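Minutes – greenhouse project coordination, Skilesdale site

September, start 2:10 p.m., site office. Present: grower, Filline (structure and glazing), Horobets (screens and climate control), Fukoretti (irrigation and water storage). Minutes of the previous meeting approved with one correction: item 4 should read "gutter height," not "ridge height."

**1. Structure**

Filline reports columns set in bays 1 through 36. The remaining bays wait on the concrete in the north strip, where two footings were poured low and have to be built up with grout. Filline will send the level survey before any trusses go on that side. The grower asked whether glazing can start from the south end in the meantime. Agreed, provided the side wall bracing is in and signed off.

Glass delivery: 2,178 panes received and checked in. 59 were rejected for chipped edges and are stacked behind the boiler house. Replacements come with the next load at no charge.

**2. Screens and climate**

Horobets proposes moving the energy screen drive motors from the center path to the west gable. Cable runs get longer but the motors can then be serviced without stopping the crop carts. Filline has no objection – the gable posts are rated for the load. Grower accepts. Revised drawing to be issued as revision C.

Vent control: the wind sensor mast as drawn stands in the lee of the water tank. Horobets to relocate it and confirm the new position with Filline before drilling.

Temperature sensor boxes stay at one per compartment. The request for a second box in the propagation area is carried over.

**3. Irrigation and water**

Fukoretti has pressure-tested the main line to the valve shed. One flange leaked and was remade; second test held. Drain water return is not yet connected to the UV unit. The pipe crossing under the center path has to be in before the path is poured, and the pour is on hold until Fukoretti confirms in writing.

Basin liner: seams complete on three sides. The fourth side is delayed by standing water. Pump hire is for Fukoretti's account under the contract, section 2.

**4. Crop handling area**

Floor drains are as drawn. The grower wants over 36 feet of clear floor between the packing line and the loading dock, and the current layout falls short. Filline to check whether the door can shift one bay east. Power supply for handling equipment to be sized after the layout is fixed.

**5. Actions**

- Filline: level survey north strip; door position; glass replacement date
- Horobets: revision C; wind sensor position
- Fukoretti: written release for path pour; liner schedule
- Grower: decision on second sensor box

**6. Any other business**

Site gate to be locked after 6 p.m. Trucks use the east entrance only until the gravel is topped up.

Closed 3:40 p.m. Next meeting at the same place, same start time.

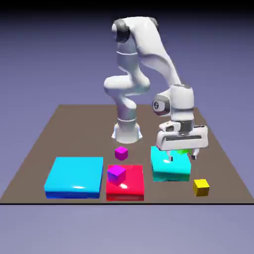 Attachment 1 – Robotic arm with slabs and cubes, computer rendering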